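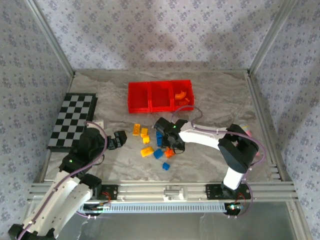 Recording a block sorting set on a two-arm bench

Last updated 1/4/25

This page covers how to record teleoperated examples for the sorting task, from bench setup to the point where the files are ready for training. It assumes both arms are assembled, powered and already paired with their leaders, and that the Tralley recorder is installed on the bench computer. If the arms are not paired yet, finish the pairing page first.

The task is the one used throughout the Fetley notes: toy blocks start loose on the work surface and end up in a red three-compartment bin, one color per compartment. Orange goes on the right. Yellow and blue take the other two. Which is which matters less than keeping it the same for the whole set. Write it in the session header before the first episode.

1. Before you start

Home both arms and check that the status light on each gripper is green. Open and close each gripper fully three times. If the reported width at full close has drifted by more than two counts since the last session, recalibrate.

Check the cable on each arm through the full reach. It should have enough slack at the elbow to allow a reach to the back of the surface and no so much that it hangs into the fingers.

Set exposure and white balance to manual on every camera. Auto exposure reacts to the arm passing over the surface, and the policy will pick up on it. Tralley warns about this at startup but does not stop you from recording.

Place the bin toward the back center. Leave the other items on the surface where they are for the whole session. If you want variation in the background, change it between sessions and log it as a new layout.

2. Start a session

On the bench computer:

tralley new --task sort_blocks --arms both --rate 30
tralley check
tralley arm

The check command reads one second from every stream and prints the offset between them. Anything under 20 ms is fine. If one camera is consistently late, move it to its own USB controller before trying anything else.

Fill in the header fields: operator, layout, color assignment, active arm. For single-arm episodes the second arm is still recorded. Hold it in one rest pose with the gripper open and clear of the blocks. Do not power it down to save space in the file. The joint vector must have the same length in every episode.

3. Lay out the blocks

Scatter the blocks by hand in front of the bin, within reach of the active arm. Vary the angle of each block. Some should touch. Include a few lying on their sides and a few upright, in proportions close to what you expect at test time.

Do not tidy the pile between episodes into something easy to grasp. A common fault in first sets is that the operator, without meaning to, spaces the blocks one gripper width apart. The resulting policy fails the first time two blocks touch.

Not every episode has to start from an empty bin. In our sets a share of the episodes begin with one compartment already in use, so that the policy sees partial states as starting points.

4. Record an episode

Press the left pedal to start. Wait half a second with the arm still, then move.

Approach each block from above, stop briefly, close, lift. Carry it high enough to clear the bin walls. Lower the gripper into the compartment before opening it. Dropping from height is faster, but blocks bounce, and some of them end up in the next compartment over.

Pick a color order and stay with it. Orange first is the convention here. Mixed orders can be learned, but they need a larger set, and for a first policy they mostly add hesitation between grasps.

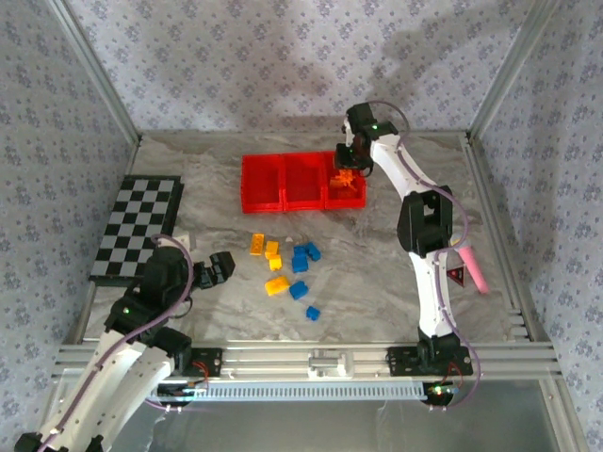

Atanasov commented on an earlier version of this page that a fixed color order hides a problem: "If orange always goes first, the policy learns that the right compartment comes at the beginning. Put a late orange block on the table and it gets ignored. I would record at least a small batch out of order, even if the main set is fixed."

The point is fair and the procedure now includes it. Record the main set in fixed order, then add a batch of 100 episodes in free order and tag them order=free. Train with and without them and compare. On our bench the free batch cost a little speed and removed most of the ignored blocks.

Press the left pedal again to end the episode. Press the right pedal to mark it as failed. Failed episodes are kept in a separate folder and are not used for training by default.

5. What to do about mistakes

A missed grasp followed by a clean second try is a good example – keep it. Recovery is hard to get any other way.

Mark the episode as failed if:
a block leaves the reachable area
a block is released in the wrong compartment and not corrected
the gripper pushes the bin off its position
you reach in by hand for any reason
you stop for more than three seconds to think

The last one is easy to overlook. Long pauses teach the policy to pause, and it may never leave the pause.

6. Review and trim

Run tralley review at the end of each session, on the same day. It plays every episode at four times speed and lets you keep, trim or drop it. Trim still time at the start and end to half a second.

Our current set, collected on the Tarnach bench, came to 1073 episodes before review. After review, 114 had been dropped and 59 more were set aside for bad timestamps, which left 900 for training. Expect to lose more than that in your first week.

7. Export

tralley export --split 0.9 --by session

Split by session and not by episode. Episodes from one session share lighting and layout, and a split by episode gives a validation loss that looks far better than the policy does on the bench.

Known issues

The review player skips the last frame of trimmed episodes. The exported file is correct.

Pedal presses closer together than 200 ms are read as one. Fix planned for June.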